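Drahomíra Matoušek has driven the Claeys interchange twice a day for most of her working life, and she does not believe the signs will save her.

"They put up a board that says your speed and a sad face," she says. "I saw a man wave at it."

The county started its merge safety program there in September, after a run of rear-end crashes on the eastbound ramp. The contract went to Elard, which installed flashing boards, new lane paint and 390 plastic posts between the ramp and the through lane. Matoušek, a claims adjuster for 10 years before she took up road safety full time, has been keeping her own log of the crashes reported there.

I asked whether the numbers had gone down. The county says they have.

"Down from what?" she says. "They compare a dry fall with a wet spring. Give me the same months and then we'll talk."

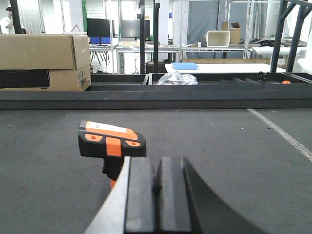
She is no kinder about the posts. By her tally 125 have been knocked flat or have gone missing, most of them at the point where drivers change their minds late. "If a post is down, somebody drove through it. Is that in the report? No. A flattened post isn't a crash. It's maintenance."

Mélanie Sandhu, who manages the program for the county, doesn't dispute the tally. She disputes what it means. "I would take 800 flattened posts over one more person in the hospital," she told me by phone. "They're meant to be hit."

That's a fair answer, though it doesn't tell us whether fewer people are getting hurt. When I pressed her, Sandhu said a full year of figures would be needed — which was not how the county put it when it announced the results.

Matoušek wants the ramp itself made longer. The county looked at that once, for the Waltel Road exit, and dropped it over cost.

"So we get paint," she says. "I like paint. It's just not a longer ramp."

She still uses the interchange. She leaves early and stays in the left lane until she is well past it.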